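Fluneo Room Humidifier
Section 4: Placement and First Use

4.1 Choosing a location

The Fluneo humidifier is intended for indoor use in living rooms, bedrooms, and entryways. Read this section in full before filling the tank.

1. Select a firm, level surface that can support the weight of the unit with a full tank.

2. Keep the mist outlet clear of upholstery, curtains, and cushions. Fabric that stands in the path of the mist will absorb moisture and may stain. An armchair with a light cover should be treated with particular care.

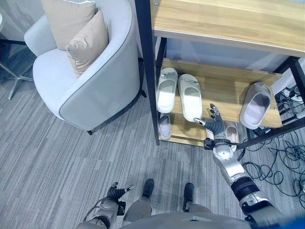 3. Do not place the unit on an unfinished wooden shelf or rack. Leather shoes and paper goods should be stored elsewhere in the room.

4. Route the power cord along the wall. The cord must not pass under a rug.

CAUTION: Do not operate the unit within reach of a bathtub, shower, or sink.

4.2 Filling the tank

1. Turn the unit off and remove the plug from the outlet.

2. Lift the tank straight up by its handle and turn it over. Unscrew the cap counterclockwise.

3. Fill the tank with cool, clean water up to the line marked MAX. Distilled water is recommended in areas with hard water.

4. Replace the cap, turn the tank upright, and lower it onto the base. Wait 5 minutes for the reservoir to fill.

NOTE: Do not add oils, perfumes, or water treatment products to the tank. Damage caused by additives is not covered by the Indard limited warranty.

4.3 First use

1. Connect the plug to a grounded outlet and press the power button once. The indicator light will turn green.

2. Set the output dial to LOW. Allow the unit to run at this setting for about 10 hours before selecting a higher output.

3. Inspect the surfaces near the unit during the first day of use. If moisture is found, lower the output or move the unit farther from the affected surface.
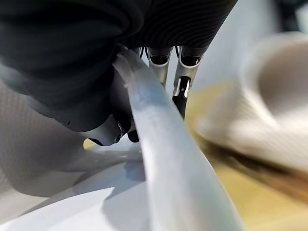

4. Empty the tank and reservoir when the unit will not be used for more than two days.

4.4 Filter replacement

The Kälin filter cartridge supplied with the unit is rated for 1,000 hours of operation. The filter light will flash when the cartridge is due for replacement. Used cartridges may be discarded with household waste.

WARNING: Never remove the filter cover while the unit is connected to power.

Replacement cartridges may be ordered from the Indard parts department in Cindesov. Written inquiries should be addressed to Roxana Mihăilă, Customer Documentation, and should include the serial number printed on the underside of the base.

Revision date: 05/01/2022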